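Clendent Open Day

The Clendent Open Day is a yearly public demonstration of small robot arms held at the Clendent workshop in Amlow. It began as an evening for local machine shop owners and later opened to anyone who signed up. The most recent one took place on September 28, 2026, and drew 96 visitors, against 80 the year before.

Contents
1 Background
2 Format
3 The tabletop station
4 Equipment
5 Attendance and reception
6 See also

Background

Clendent was set up as a shared workshop for people who build and repair light automation equipment. Members rent bench space by the month and share the printers, hand tools and parts shelves. The open day was proposed by Nelly Henao, a member who had been teaching evening classes in servo control and wanted her students to see complete arms at work before building their own.

The first open day had a single bench and no printed program. Calvo, a local supplier of packaging, gave boxes and trays for the handling tasks and has done so each year since. Vadetti, a training firm, joined later and pays for the printed guide handed out at the door.

Format

Visitors enter in groups and move from one station to the next on a fixed timetable. Each stop lasts long enough for a short talk, a demonstration and questions. The stations change from year to year, but there is always one on handling small objects, one on wiring and one on printed parts. A repair table was added in July as a trial during a members' evening and was kept for the open day.

Visitors may not reach over a table while an arm is powered. Children are admitted with an adult. Questions are taken at any time — the presenters are told to stop the arm and answer them on the spot.

The tabletop station

The handling station draws the longest line. Its main task is box work, in which small shop items are placed in or taken out of an open carton with a two-fingered gripper. A roll of black electrical tape is one of the items used. 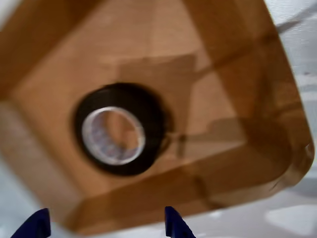

Flat, round items are considered harder than blocks because the gripper has few good places to hold them. A roll lying on its side can be picked up across the full width or by one edge through the hole, and the presenter explains both grips. The walls of the carton add to the difficulty, as the fingers have to come in from above and leave the same way.

Each group is told how the task is divided into steps: approach, lower, close, lift and release. Henao ran this station at the most recent open day. Her talk spent more time on approach than on any other step, on the grounds that most failed grips in her classes start there. A handout gives the same steps with space for notes.

The setup is kept simple on purpose. Open boxes and shallow trays stand on a white tabletop within reach of the arms, and spare material is stored in blue bins on wire shelving behind it. 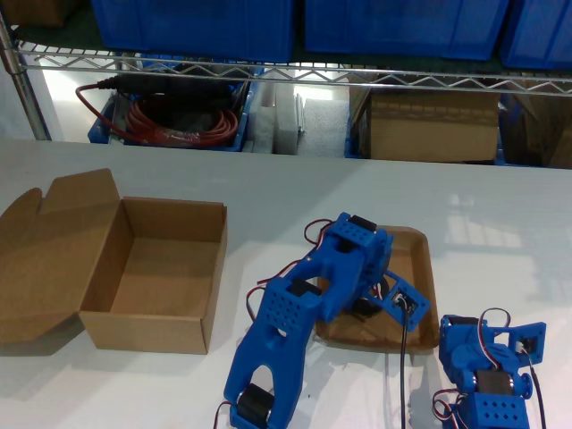
Equipment

The arms are 3D-printed in blue plastic and driven by black hobby-type servos. Several of the links are perforated blocks with square holes in a grid. Wiring is left exposed in loose loops, which makes it easy to follow during the talk on cabling.

The printed parts for the most recent open day came to 655 grams of filament per arm, by the workshop's own count. Members print spares ahead of the event. Links are swapped between groups if one cracks — a job done with the power off and the visitors moved back.

Attendance and reception

Places are free but must be booked. Of the 96 people who came to the most recent open day, 50 had not been to the workshop before. Comment cards asked for more seating and a longer stop at the wiring station. Several visitors asked for a printed parts list, and Vadetti has agreed to add one to the next guide.

See also

Amlow Evening Classes
Servo control
Pick and place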